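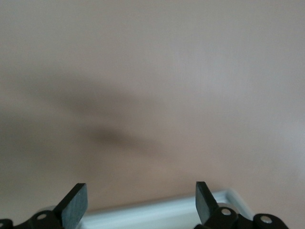
Pared en beige rosado, sin cuadros ni rótulos.

Visita a la fábrica de pinturas Demport

La jornada de puertas abiertas de Demport empezó a las nueve y media en el patio de carga. Éramos 28 personas, casi todas del gremio: pintores, dos aparejadoras y varios alumnos de la escuela taller. Nos repartieron batas y calzas y nos dividieron en tres grupos. Al mío lo llevó Aurora Tavares, jefa de laboratorio.

Primero vimos el almacén de materias primas. El carbonato llega en sacas y el dióxido de titanio en palés aparte. De ahí se pasa a la nave de dispersión, donde hay mucho ruido y apenas se oían las explicaciones. Entendí que cada carga de pintura mate lleva 682 kilos de carbonato y que la molienda se controla con una regleta metálica, a mano, como se ha hecho siempre.

Lo más útil para mí fue la sala de color. El archivo guarda 2.161 fórmulas, muchas de encargos antiguos que todavía se repiten. Borislav Ristić, el colorista, preparó un beige rosado delante del grupo y luego lo comparó con la carta bajo dos luces distintas. Con la cálida parecía casi salmón - con la fría tiraba a gris. Insistió en que un tono así se pruebe en la misma pared donde va a ir, y con dos manos dadas.

Pregunté por los repasos en mate, que en obra me dan bastantes disgustos. Su respuesta fue la de siempre: mismo lote, mismo rodillo y paño entero de esquina a esquina.

La línea de envasado estaba parada por mantenimiento desde abril, así que la vimos deprisa. Terminamos en el comedor con café y una charla de Hermenegildo Villalobos sobre la retirada de envases. Se alargó bastante y faltó tiempo para preguntas.

Para ir en coche conviene entrar por la puerta norte. El aparcamiento de la sur es solo para camiones.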